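I run a small sleep study called Zerow out of the Grullmont clinic, and I'm looking for people who just can't stay asleep. If you drop off fine and then find yourself staring at the ceiling at 3 a.m. most nights, I'd love to hear from you!

We had 2,924 people fill in our first survey (wow, thank you), and now I need 20 adults for the next part. You'd wear a soft wristband at night for two months, keep a short sleep diary, and come see me at the clinic twice. Dinner time matters too, so the diary has a few lines on what you ate and when.
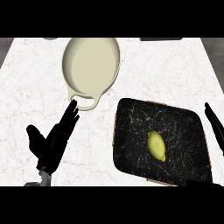
Baking dish on a marble counter.

You can't take part if you work night shifts, have sleep apnea, or started a new sleep medicine in the past 2 months. Not sure? Ask me anyway — I'd much sooner answer a question than miss you.

Visits take almost 20 minutes and parking is free behind the Riquelme Street entrance. We pay for your time, and you can quit whenever you like without giving a reason.

Sign-up stays open through July. Call the clinic front desk and ask for the Zerow study, or pick up a form at the Wusov pharmacy counter.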